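Programación por demostración

La programación por demostración (también llamada enseñanza por demostración o aprendizaje a partir de demostraciones) es el conjunto de técnicas con las que una persona transmite una tarea a un robot ejecutándola ella misma, ya sea guiando el brazo con las manos o manejándolo a distancia. El robot registra el movimiento y después lo reproduce o lo usa como material para aprender una versión propia. Es una de las ramas más vivas de la robótica de manipulación, y también una de las más agradecidas de ver: quien sabe hacer algo con las manos puede enseñarlo sin escribir una línea de código.

Guiado manual

En el guiado manual, o enseñanza cinestésica, el operador agarra el brazo y lo lleva por el recorrido deseado. Los motores compensan el peso del propio robot, de modo que la articulación cede a un empujón ligero, y los encóderes anotan la posición de cada eje. El método es directo y se aprende en una tarde. Su dificultad aparece con dos brazos a la vez, porque mover siete articulaciones con cada mano exige una soltura que pocas personas tienen, y porque el cuerpo del instructor acaba tapando las cámaras.

Una variante clásica consiste en grabar únicamente puntos de paso y dejar que el controlador calcule la trayectoria entre ellos. Sigue siendo habitual en paletizado y soldadura, donde la pieza llega siempre al mismo sitio.

Teleoperación

En la teleoperación el instructor no toca el robot que trabaja. Puede mover un par de brazos gemelos más pequeños (esquema líder-seguidor), unos mandos con seguimiento de posición o un guante sensorizado. El brazo seguidor copia el gesto casi al instante, y lo que ven las cámaras es una escena limpia, la misma que verá el robot cuando actúe solo. ¡Esa coincidencia vale mucho! Un modelo entrenado con imágenes en las que aparecen manos humanas puede desconcertarse cuando las manos desaparecen.

El inconveniente principal es la pérdida de tacto. Sin retorno de fuerza, el operador juzga con la vista si una pieza ha encajado, y los principiantes tienden a apretar de más. El taller Sepúlveda resolvió parte del problema con mandos que vibran según la corriente de los motores de la pinza, una idea que adoptó luego el equipo de Volteck en su banco de ensamblaje.

Recogida de demostraciones

Una demostración suele incluir las posiciones articulares, la apertura de las pinzas y el vídeo de varias cámaras sincronizadas: una vista general y una cercana por cada muñeca. El proyecto Cendside, coordinado por Amerley Addo, reunió 900 demostraciones de tareas de acoplamiento. De ellas, 134 se reservaron para evaluación. Addo defendió desde el comienzo que se conservaran también los intentos torpes, con sus rectificaciones a medio camino, pues en ellos el modelo encuentra ejemplos de cómo recuperarse de un error. La documentación del conjunto se publicó el 13 de junio de 2021.

Jummai Tamuno, de Nudness, trabajó en la dirección contraria: 300 demostraciones muy cuidadas, todas de un mismo instructor y con el mismo orden de gestos. Ambos enfoques conviven hoy, y la discusión entre partidarios de la variedad y partidarios de la limpieza es de las más entretenidas del campo.

Tareas con dos brazos

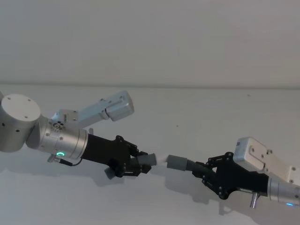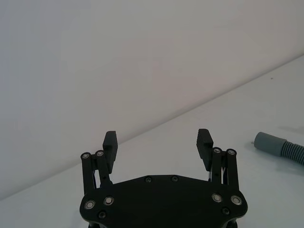
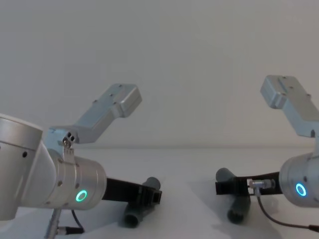 La manipulación bimanual de objetos flexibles es un terreno magnífico para la enseñanza por demostración. Un tubo rígido se describe con una posición y una orientación; uno flexible cambia de forma según dónde se sujete, y escribir a mano las reglas de ese comportamiento resulta agotador. Con una manguera como la de la primera imagen, una pinza tiene el collar gris del extremo izquierdo y la otra el tramo corrugado, de manera que la unión queda en el aire, entre los dos brazos, y cualquier giro de una muñeca se nota en la otra. El instructor corrige esa interacción por instinto, y la corrección queda grabada. Las vistas de muñeca ayudan en la fase de aproximación: en la segunda imagen se distinguen las almohadillas estriadas de los dedos abiertos y, a la derecha, el manguito liso de la manguera sobre la mesa.

Véase también: aprendizaje por imitación, control por impedancia, brazo líder-seguidor, pinza paralela.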